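The Second Alto

The Varnora Community Choir had two altos who could read music, and they had not spoken to each other since April.

Noreen Duggan's version was that Elba Henríquez had breathed in the wrong place during the spring concert, in the middle of the word "eternal," and had then looked at Noreen as if the breath had been hers. Elba's version was shorter. Elba's version was that Noreen was flat.

For six months they stood side by side in the second row and shared a music stand. The director, Valentina Mansilla, had only so many stands, and one of those leaned. Page turns were handled by a system neither of them had agreed to. Noreen turned the odd pages. Elba turned the even ones. If a page stuck, they both sang from memory and let it stay stuck.

Valentina knew about the feud the way a person knows about a noise in the car. She turned up the radio. She chose pieces where the altos held one note for long stretches, which took in most of the choral repertoire anyway, and she moved Iara Ojeda from the sopranos to stand between them. Iara lasted one rehearsal. She said it was like being the wall in a duplex.

Then Garrido Savings and Loan offered to pay for a Christmas recording, and Valentina lost her head and programmed a duet for two altos.

"Which two?" said Noreen.

"Well," said Valentina.

The piece was called "Unda," and it was about the sea. It ran to 52 measures, and for 40 of them the two voices moved so close together that you could not have slid a cough drop in between. The composer had marked it "as sisters." Elba, who had three sisters, said that was fine with her, she could do it as sisters, and she gave the music stand a quarter turn in her own direction.

They rehearsed at Noreen's house because Noreen had the piano, a Rolard upright that had come down from an aunt and held its pitch out of spite. Elba arrived at seven with her own chair. Noreen had chairs. Elba set hers down next to one of them and unfolded it.

"I'll give you the note," said Noreen, which were the first words.

"I have the note," said Elba, which were the second.

They sang. It was terrible, and they both knew exactly why, and each of them wrote the reason in pencil on her own copy. Noreen wrote "E. rushing." Elba wrote "flat." They sang it again. Somewhere past the middle there was a long phrase with no place to breathe at all, the sort of phrase written by a man who has never had to sing it, and when they reached it Noreen ran out of air two notes early. Elba kept going. She carried the line by herself, quite softly, until Noreen came back in, and if you had been standing in the hall you would have thought it was one person.

Noreen put the lid down on the keys.

"In April," she said, "was that what you were doing?"

"You'd gone purple," said Elba. "I took a quick one so I could cover you. I looked over to see if you were all right."

Noreen thought about this for some time. It was a hard thing to be handed at her age, half a year of perfectly good resentment with nothing left in it.

"I was flat, though," she said.

"Oh, you were very flat."

Noreen went to put the kettle on. Elba folded up her chair and sat in one of Noreen's.

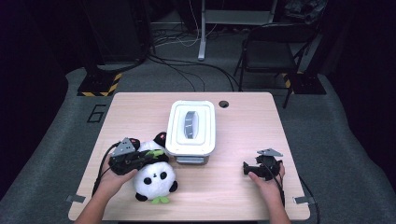

Can two singers hold a phrase that's longer than either of them can breathe?

They can if they take turns. One sneaks a breath in the middle of a vowel while the other keeps the sound going, then they trade, and the line never stops. Choirs call it staggered breathing, and it goes best when the singers have settled beforehand who goes first.

Noreen and Elba settled it over tea, after some discussion. Elba would go first. Noreen would go second and would not turn purple.

The recording was made in the Methodist church with the heat off, the furnace having opinions of its own about the key. Josefina Daza from the bank came to listen and sat in the front pew in her coat. Valentina lifted her hands, and did not look at the altos until the long phrase was safely over.

"That was lovely," said Josefina Daza, when it was finished. "Which one of you was that?"

"Her," said Noreen.

"It was her," said Elba, and turned the page, although it was an odd one.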